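datasets > tabletop > tray-sort-handheld > README

# Tray sort, hand-held grippers

README for the tray sorting split. Quick version, will be cleaned up in April when the other rooms are in. Last edit 7 March 2026.

## What this is

Bimanual demos recorded with two hand-held grippers, no arm in the loop. Person stands at a table, moves small household items in and out of a tray. We train on the wrist views plus gripper pose and jaw width, then run the policy on the Boleck arms in the lab. The question for this split was narrow: does training on messy home tables help with reflective trays and soft packaging, or do we just need more lab data.

Short answer – more home data helps, mostly on grasp, hardly at all on placement. Details further down.

## Contents

- 3000 episodes, all tray sort
- 30 fps video, one wrist view per hand
- 4 homes, 2 grippers per session
- pose track from Tarenel, jaw width from the gripper encoder
- one language line per episode, typed by the operator after, not cleaned

Items are whatever was in the home. Tissue packets, cartons, foil wrappers, fruit, crumpled plastic. No fixed object set and no object IDs, dont ask for them.

## Setup

Table with its normal cloth left on. We did not iron or swap cloths, the creases are part of the point. Tray goes on one side, loose items next to it or on whatever surface is nearby. Furniture stays where it is, curtains stay how they are, exposure is auto. 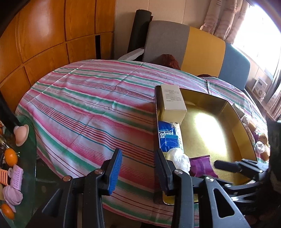 *Wrist view from the gold tray set. Tissue packet, carton, balled plastic and purple foil packet in the tray, second gripper coming in from the right.*

The gold tray is the hard one. Glare patch on the floor of it moves when the hand moves, and the first Hosoda baseline kept treating it as an object edge and closing on nothing. Striped cloth was less trouble than expected. Foil packets are still bad.

## Method, briefly

1. Sync both wrist streams to the pose track. Drop episodes where Tarenel loses a hand for longer than a second.
2. Crop to square, no color correction.
3. Train one policy on both hands together. Relative poses between the hands, no global frame.
4. Jaw width is predicted as a continous value, not open/closed. Matters a lot for the soft stuff.

Ran three mixes: lab only, home only, both. Same step count for each.

## What we saw

- Lab only: fine on matte trays, falls apart on gold. Overshoots the rim.
- Home only: better picks on packets and cartons. Drifts on placement, probably pose noise.
- Both: best on picks. Placement same as lab only, maybe slightly worse.

Success numbers are in results.csv, by tray and by item type. Item type was labeled by hand and "soft" is a judgement call.

Crumpled plastic is the odd case. Works when the jaws come in steep, fails from the side. Not enough side approaches in the data to say why.

## Known problems

- Motion blur on the second gripper in a lot of bimanual episodes. Left in.
- Blown out windows in the daytime sessions. Also left in.
- Jaw width drifts over a long session, recalibrate offset with tools/jaw_zero.py before training
- Some language lines name the wrong item. Roughly 30 found so far, list in errata.txt
- Operators mostly right handed, so the left gripper does a lot of holding and not much picking

## Use

Research only. Homes agreed to release of table views, so dont try to work out where they are. Cite as Sisbridge tray sort, handheld split. Weights for the combined mix are in the same folder as results.csv, the lab only weights need re-exporting first.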